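Plorkley Playhouse

The Plorkley Playhouse is a small producing theatre in the market town of Plorkley. It stages a mixed season of new plays, revivals and one family production each winter. The main auditorium has 500 seats on two levels, and a studio at the rear is used for readings and rehearsals.

History

The building opened as a corn hall and was first let to touring companies for short engagements. A raked stage was added when the Grasten Players took over the lease, and the hall closed for four years while the roof was replaced. The company that reopened it kept the old name over the door — a condition of the lease — but dropped it from its programmes.

Productions

Rehearsal periods are short, usually 11 days for a revival and longer for a new play. Understudies are engaged for the winter production only. In other shows a part that falls vacant is recast from the theatre's own list of local actors, and the incoming performer may carry the script at the first performance. 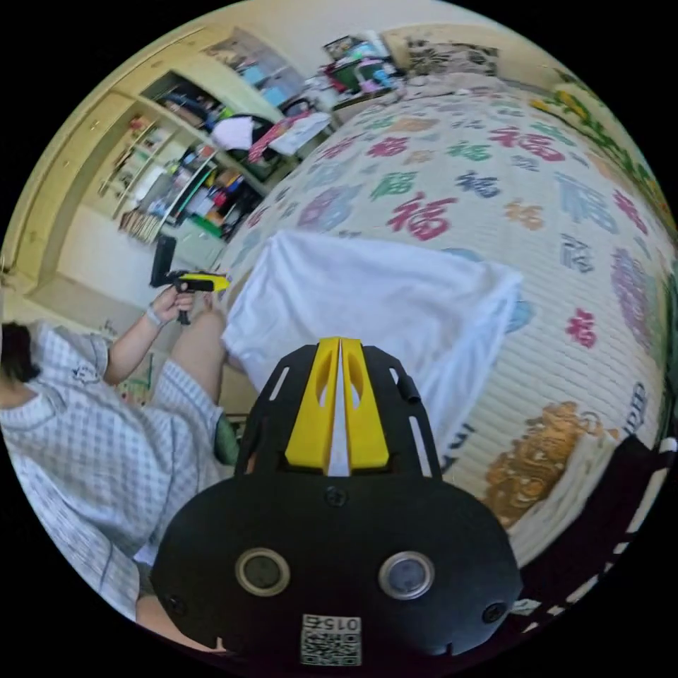
Plorkley Playhouse — Wardrobe and Properties Department

The department holds up to 1330 costumes, which are lent to schools and amateur societies outside the season. Larger pieces of scenery are kept at a store in Grasten. The catalogue was last revised on October 11, 2025.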